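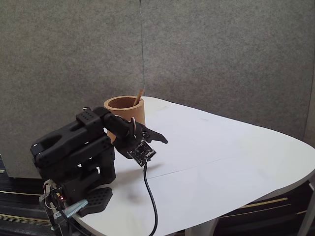

The Long Way Round to a Short Commute

When the Kirance bridge closed for repairs in September, the 191 bus lost its direct route into Gevden. The detour follows the river north, crosses at the old mill and comes back down through the rail yards. On a good morning it adds 25 minutes. On a bad one, riders get off at the yards and walk.

Vasanthi Sastry has been one of the walkers. She works the early shift at a bakery on Kulkarni Street and has to be there by five.

"The first week I waited on the bus like everyone else," she says. "Then I saw the driver turn off the engine, and I figured I had two legs."

The path she takes was a freight spur until the line shut down. The town paved it years ago and then mostly forgot it. Weeds had grown over the edges, and the lights at the south end were out. Since the closure, the town has cut back the brush and replaced the bulbs. A counter at the mill end logged 1,133 trips on foot or by bike in the first full week of the detour.

Not all riders can switch. The path has a steep ramp at the mill end, and the gravel lot beside it floods after rain. People with strollers or wheelchairs still have to sit through the whole loop. The town has promised a shuttle van, but as of Monday, October 10, 2022, it had not started running.

Shop owners along the detour are of two minds. Gitora, a coffee stand near the yards, now opens an hour earlier and sells out of rolls by seven. The hardware store next door says delivery trucks can't get past the buses.

Repairs on the bridge are due to finish in the spring. Sastry plans to keep walking, at least until the ramp ices over. She has bought better boots - the first pair gave her blisters - and keeps a spare pair of socks at work.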